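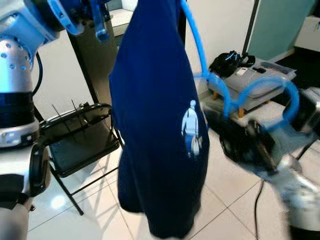
Vuvix Plastic Clothes Hanger, Blue
Home > Laundry and Closet > Hangers > Everyday Hangers

Sold in: pack of 50
Supplied by: Gotar Household

The Vuvix hanger is intended for T-shirts, light knitwear and other everyday garments. It is molded in one piece, with a curved hook that fits standard closet rods. The bars are slim, so a full pack takes up little width in a shared closet.

Before first use, wipe each hanger with a damp cloth and allow it to dry. Garments should be taken out of their bags and shaken out before they are hung – cotton that has been stored folded will hold its creases for a day or more. A cleared table is a suitable place for this work.
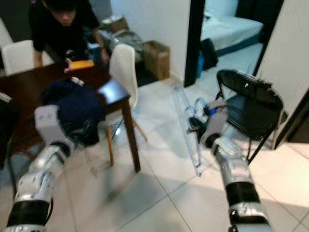 Use and Care

Insert the hanger from the hem of the garment and bring the hook up through the collar. Do not stretch the neckline over the bar. Hangers should be kept away from heaters and should not be used for wet coats or other heavy items.

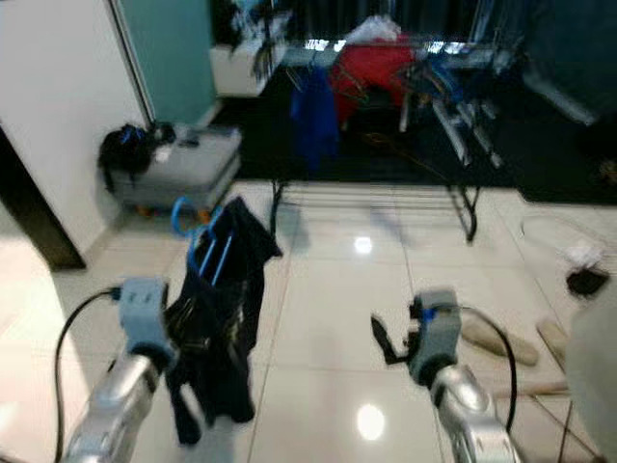

The Vuvix hanger may also be used together with the Šimko floor rack, sold separately. Set the rack on a level surface before loading it. A low metal model with horizontal rods, standing on smooth tile, is well suited to small items, while shirts and longer garments keep their shape better on a hanger such as the blue one holding the black garment. Leave a gap of 2 inches between pieces.

Orders and Returns

Unopened packs may be returned within 7 days of delivery. Replacement hangers are not sold singly.

Related products: Vitus Trouser Hanger; Šimko Floor Rack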